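納戸の小物収納、メッシュのかごと底付きの箱、どっちにしてますか
カテゴリ:住まい・片付け > 収納

木曽路の納戸(スレ主)
納戸の棚を組み直しています。棚は幅90cm、奥行きは浅めです。入れるのは掃除用の替えブラシ、電球、延長コード、工具の細かいもの、あと玉ねぎ。
今まで段ボールで済ませてきましたが、中が見えないので同じ電球を何度も買っています。かごを揃えるなら、Zunaのメッシュかごか、Vidonariの底付きボックスかで迷っています。
かごの色は2枚目と3枚目みたいな黄色で考えています。

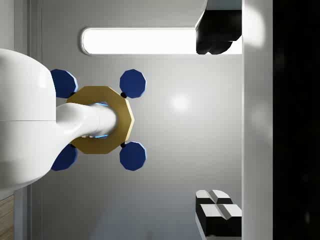
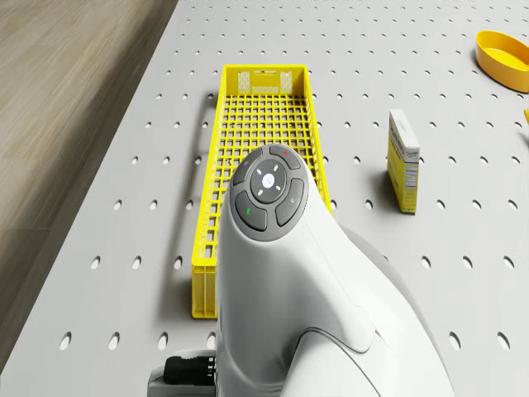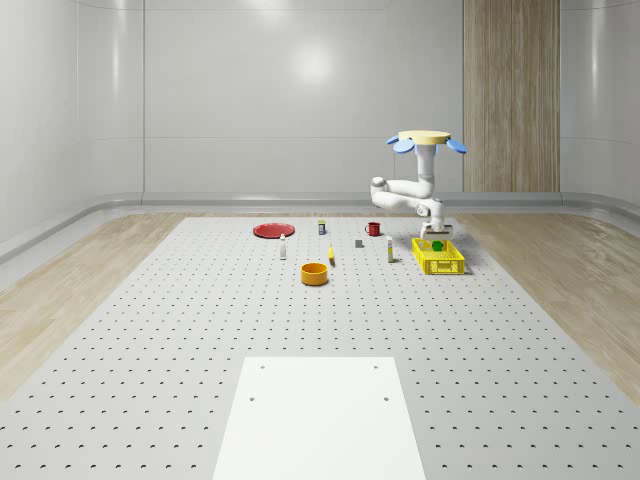

Re: 納戸の小物収納
投稿者:tansu_ura
玉ねぎを入れるならメッシュ一択です。うちは以前、底付きの箱に入れていて下の段から傷ませました。
電球は紙箱のまま立てて入れれば問題ないです。

Re: 納戸の小物収納
投稿者:ねじ回し
工具の細かいものをメッシュに入れるのは反対。ねじもワッシャーも全部落ちる。底に厚紙を敷けという人がいるけど、敷いたらメッシュにした意味がない。
うちは全部Vidonariの箱に替えた。ふたは別売りだが、ふたなしで重ねられる。

Re: 納戸の小物収納
投稿者:tansu_ura
>敷いたらメッシュにした意味がない
横から中身が見えるので意味はあります。スレ主さんは中が見えないのが困りごとでしょう。

Re: 納戸の小物収納
投稿者:ねじ回し
ラベルを貼れば済む話。見えるといっても、奥の段に入れたら見えるのは手前の面だけ。

Re: 納戸の小物収納
投稿者:北窓
両方使っています。参考までに。
・野菜、雑巾、スポンジ類:メッシュ
・電球、電池、ねじ:底付き
・延長コード:かごに入れず、有孔ボードにフックで掛ける
コードをかごに入れると、ほかの物を出すときに必ず絡みます。納戸の壁が空いているなら掛けたほうが早いです。
ちなみにZunaは棚に並べると持ち手の分だけ横に出ます。カタログの寸法は持ち手を含んでいないので、実測してから買ってください。

Re: 納戸の小物収納
投稿者:木曽路の納戸(スレ主)
ありがとうございます。持ち手の件は知りませんでした。店で測ってきます。
壁は空いていますが、石膏ボードなので有孔ボードが付けられるか分かりません。

Re: 納戸の小物収納
投稿者:北窓
下地(間柱)を探してそこに留めれば付きます。有孔ボードは裏に隙間がないとフックが入らないので、角材をかませてください。賃貸なら突っ張り式の柱を2本立てる手もあります。

Re: 納戸の小物収納
投稿者:渡り廊下
黄色はやめたほうがいいと思う。うちはPlernellの黄色いかごを17個買って揃えたが、窓際に置いた分だけ色が抜けて、今は別の商品に見える。白か灰色が無難。

Re: 納戸の小物収納
投稿者:tansu_ura
納戸に窓がなければ色は抜けないと思います。暗い場所なら黄色のほうが探しやすいです。

Re: 納戸の小物収納
投稿者:渡り廊下
窓があるかどうかは書いてなかった。ないなら黄色でもいい。ただ、あとで買い足すと同じ黄色でも微妙に違うことがある。買うなら予備も一緒に。

Re: 納戸の小物収納
投稿者:ねじ回し
予備のかごが場所を取って本末転倒になる。必要な分だけでいい。

Re: 納戸の小物収納
投稿者:木曽路の納戸(スレ主)
納戸に窓はありません。
店で測ってきました。Zunaの中サイズは持ち手込みだと、うちの棚に思った数が並びませんでした。小サイズなら入ります。
とりあえず次のようにします。
玉ねぎと掃除用品はZunaの小、黄色。
ねじと電球はVidonariの底付き。
コードは突っ張り柱に有孔ボード。
全部で7個買いました。予備は買っていません。
柱の金具はBramwellのものが安かったのですが、使っている方いますか。

Re: 納戸の小物収納
投稿者:北窓
Bramwellは使っています。締めたあと翌朝にもう一度締め直してください。木が少し縮むのか、一晩で緩みます。うちは締め直したあとはそのままです。

Re: 納戸の小物収納
投稿者:ねじ回し
玉ねぎのかごの下に新聞紙を敷いておくこと。皮が落ちて下の段に入る。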